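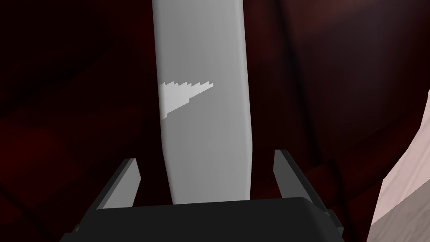 Haziq Pasaribu thinks I should stop fussing with the big softbox and shoot the whole family set by the window. He told me so at breakfast, with his mouth full, and then he said it again in the car in case I'd missed it. One window, one white sheet to bounce the light back, and let the grandmother sit where she likes.

Well, I tried it! And I am writing this at eleven at night because I can't sleep for being pleased.

It was the Irerholm job, four generations in one farmhouse front room, and I'd packed everything I own as usual. Two stands, three lights, the gray backdrop with the crease in it I keep meaning to steam. None of it came out of the car. The room faces north and has one tall window with old wavy glass, and by ten in the morning the light coming through it was so soft I nearly laughed. I hung the sheet over a clothes rack opposite, moved the armchair twice, and started.

The grandmother was born in 1949 and has the most wonderful face. She doesn't do a camera smile. She looks straight at you and waits, and for the first few minutes I was more nervous than she was. I put the baby on her lap (great-grandchild, seven weeks, completely bald) and her whole expression changed, the eyes first and then the chin. I got it. I know I got it, because I went back and looked at it on the camera in the hallway while everybody was having coffee, and my hands were shaking a bit.

Settings, so I remember: wide open for the two of them, then f/4 when the mother came in, then f/5.6 for all the generations together and I had to push the ISO further than I like. There's grain in the shadows. I don't mind it. It suits that room, with the dark wallpaper and the piano. I did lose a few to a slow shutter when the baby kicked, and there's one where the foot is a pure smear and everyone else is sharp as anything, and I might give them that one as an extra.
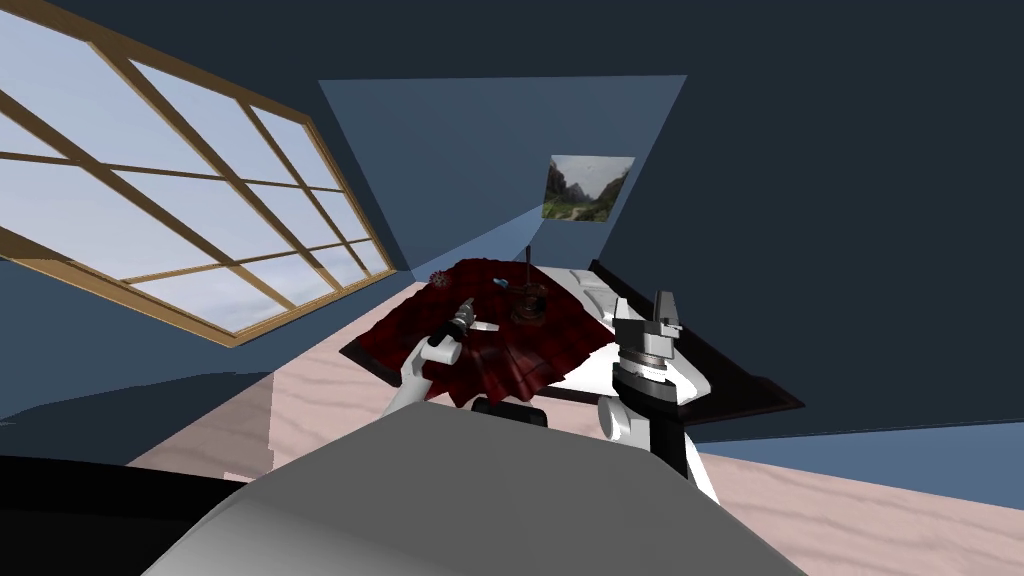 Total for the morning was 329 frames, and I've pulled 52 into the first pick. That is still far too many. The family ordered 13 prints, so I need to be strict tomorrow, and I already know I'll argue with myself over the two where the grandmother has turned toward the window. In one her hands are better. In the other you can see the baby's ear, and it's a really good ear!

Things I'd change. The sheet was too far away for the group shot, so the great-uncle on the end has half his face gone. Next time I bring it in close and just crop. I also forgot to ask people to take their glasses off for one round, and there's a bright window square in the father's left lens in almost every frame. Fixable, but slow. And I talked too much. When I finally shut up for a minute they all started talking to each other, and the pictures from that stretch are the best of the lot.

Rullbridge next, the twins, in an apartment I've never seen. I'm tempted to ask the parents which way the living room faces before I even ask what time the babies nap. I'll still take one light along, I'm not that brave.

Must call the print shop about the matte paper. They sent glossy last time and the blacks looked like wet paint. Also a new battery, the old one died at half past eleven with no warning at all and I had to run out to the car in my socks.

Haziq wants to know if he was right. I've told him he can wait until he sees the prints, but I did buy him the good cheese on the way home, so I expect he's worked it out. The memory card is copied twice and the second drive is in the kitchen drawer under the dish towels.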